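4.2 Wrapping, Stacking and the Shape of a Work Table
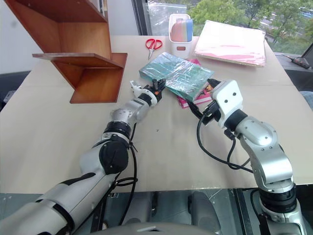 Figure 3. Two books on a cardboard-covered work table, the green one in clear plastic film, with scissors and a desk organizer toward the back.

4.3 What stays within reach

We came to the question of wrapping rather sideways. When Ilona Veres and Elsa Aasen began asking people how they look after the books they lend, give away or put into storage, they expected to hear mostly about shelves and damp basements. What people wanted to talk about, often at great length and with real affection, was the table. Of the 438 households that returned our questionnaire, 393 told us that they prepare books on some particular surface, and a good many of them went on to describe it in the margins, down to the scratches and the old glue spots.

Cardboard came up again and again in these notes. People flatten a delivery box, lay it over the tabletop and leave it there for months, and they grow fond of it in the way one grows fond of an old apron. It spares the table underneath, of course, but several respondents also wrote that a covered table feels like permission to make a mess. The surface in Figure 3 is of this kind, a plain tan cardboard, and we have used the same covering for all the handling sessions discussed in this section.

The film itself divides people. Clear plastic keeps a cover in view, so that a green book is still plainly a green book, and this matters a great deal to anyone who finds things by color (as most of our respondents seem to do, whatever they say about the alphabet). Against that, it crinkles and it catches the light. The white streaks across the green cover in Figure 3 will be familiar to anybody who has tried to read a title through film under a bright lamp. Damir Matić, who coded the written answers, found that complaints about glare were nearly always paired with a remark about the noise – a small thing, perhaps, but one we had not thought to ask about.

Then there is the matter of how books lie on one another. Engebretsen (our first author, and a lifelong stacker) had assumed that people square up a pile as they go. The written answers suggest a looser habit. Books are put down at an angle, with an edge of the lower one left showing, much as the pink book shows along the side of the green one in the figure. Respondents called this "fanning" or "leaving a lip," and one called it simply "so I know it's there."

The tools get less attention in the answers than the books do, with one exception. Scissors are mentioned 2 times as often as tape, and usually with a place attached: behind the books, by the organizer, never in the drawer. We return to scissors in Section 5, together with the question of paper stacks and where they end up.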